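Cell inspection checklist, Loltbridge bench 2
Task: tidy makeup brushes into holder
Inspector: Konrad Wysocka, 2018-04-02

Emergency stop within reach: OK
Gripper fingers, bolts tight: OK
Speed limit set to 30 percent: OK
Table clamps: recheck, left one slips

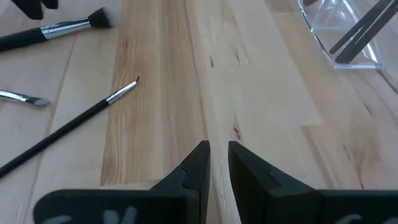

Item 5, work area. Three brushes loose on left, clear holder at upper right.

Comment: thin handles are still the weak point. The March trial logged 2 drops, both on slim brushes. Not cleared to run unattended. A person does this chore faster.

Action: replace left clamp, repeat items 4 and 5.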